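Thepsuriya Robotics Club
Minutes of the Regular Meeting, 18 June 2022
Draft, to be approved at the September meeting

Chair: Killian Aubert
Minutes: club secretary
Quorum was met. The meeting opened late, as the previous group ran over.

1. Minutes of the last meeting
Approved with one correction. The earlier minutes said the Lelberg entry "can put food away." The secretary asked that this read "has been shown putting food away by hand-held gripper," and this was accepted after some grumbling from the Lelberg group.

2. Lelberg (student project, fridge task)
The group reported on its progress. The plan is unchanged: members carry out the fridge task themselves with a pair of hand-held grippers, the recordings are used to train a policy, and the policy is then meant to run on the club's arm. The target is 1,000 recordings before the Trarkitz competition. The group gave its present total as 100.

The chair asked what share of those 100 are usable. The group said most. The chair asked who decides what "usable" means, and was told that whoever made the recording decides. Several members thought this was a poor arrangement and said so. It was agreed that a second person will review each recording from now on.

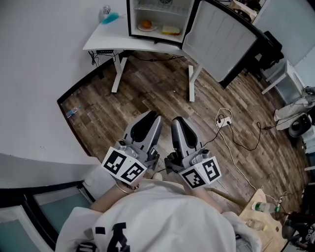
Setup time was the next complaint. The group keeps asking for longer sessions on the grounds that it never gets enough recordings done in one, and the secretary wanted to know how much of each session goes to recording and how much to getting ready. There is no log, so the question could not be answered. The chair also raised the state of the work area, mentioning the bottle lying by the baseboard and the cables on the floor, and asked that the boards in front of the desk be clear before anybody walks around holding two grippers and looking through a head camera. The group felt that a tidy floor would make the data less realistic. The chair did not accept this. If variety is wanted in the background it should be planned and written down, so that it can be told apart from plain mess.

There was a longer discussion of the objects. The present set is an orange on a plate and a slice of something yellow, which the group's own notes list as cake in one place and bread in another. The secretary pointed out that a policy trained on one orange and one slice may know a good deal about that orange and that slice and very little else. The group answered that the Trarkitz rules name only "common food items" and that fruit is surely common. The chair read the rule aloud. It says the judges bring the items. This seemed to be news to part of the group.

Agreed: the group will add more items before making any more recordings with the present ones, and will settle on one name for the slice.

3. Gripper views
The group showed material from the cameras on the grippers, and members passed a tablet around the table.
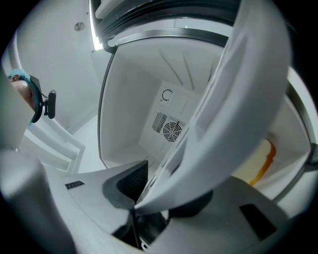
View from a gripper camera at the open compartment, with the finger partly covering the item on the right.

Opinions differed on what this is worth. The group regards the gripper view as the strongest part of the project, as it stays close to the item when the head camera is looking elsewhere. Others noted that the finger takes up a large part of the picture and hides some of the very thing it is supposed to be reaching for. One member said the inside of the compartment is so white that she had trouble judging how deep it went, and wondered why a small network should find it easier.

The group said that the head view and the gripper views are used together, so a gap in one is covered by another. The chair asked whether this had been tested by leaving one view out. It had not. The group will train once with all the views and once without the head view, on the recordings it already has, and bring both results whether they are flattering or not.

The wearer's head strap also shows at the side of the gripper view. The arm will have no such person next to it on competition day. The group doubts it matters. The secretary would like to see that shown.

4. Trarkitz competition
The entry fee is $40, payable in advance and not refundable. A motion to pay it today was made by the Lelberg group and failed. A second motion, to pay once the arm has done the task 2 times in a row with nobody touching it, was carried. The group asked to have it recorded that it considers this condition unfriendly.

5. Drurkach kit
The Drurkach servo kit for the beginners' class is still missing its manual. The class has been working from a photocopy of the manual for an older version, with mixed results – one base was assembled upside down. The chair will write to the supplier again. A proposal to order a second kit was put off until the first has been made to work.

6. Action items
Lelberg group: second reviewer for recordings, session log, clear floor, wider set of items, comparison with and without the head view.
Killian Aubert: letter about the Drurkach manual, printed copy of the Trarkitz rules for each member of the group.
Secretary: add the payment condition to the club's decisions list.

7. Other business
A member asked if the club could stop calling the project "autonomous" on its poster until the arm has moved on its own. Agreed, with the Lelberg group abstaining. The poster will be reprinted when the present stack is used up.

Next regular meeting in September. The meeting was closed by the chair.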